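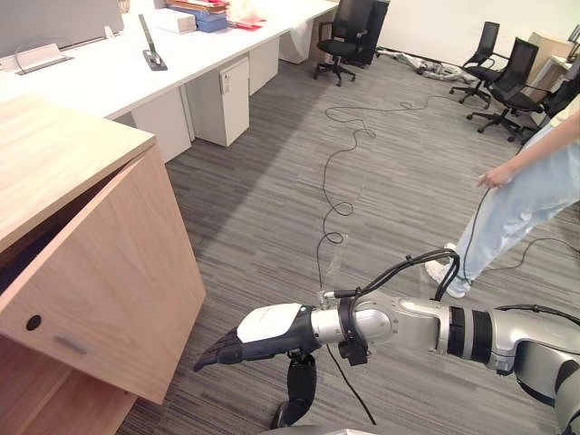 Trarnerness arm, shared workshop build
Pre-run check, Friday, sheet 52

1. E-stop, both buttons. OK
2. Base bolts. OK, re-marked with paint pen.
3. Cable slack at wrist and forearm. PASS WITH COMMENT. Loops clear the joints. Long run across the carpet is a trip hazard, tape it down or route it along the wall.
4. Gripper fingers, play and wear. OK
5. Joint 3 temperature after warm-up: 38 C. OK
6. Clearance to furniture. FAIL. Chairs to go back behind the line before any motion at full speed.
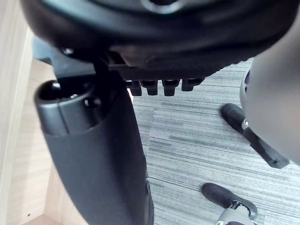 Item 6, wrist camera: chair base and casters next to the wood-grain panel.

7. Log saved to the Vorness folder, run 573. OK
8. Spare fuses in the Zanetti box. Two left, order more.

Recheck 3 and 6 before power-on.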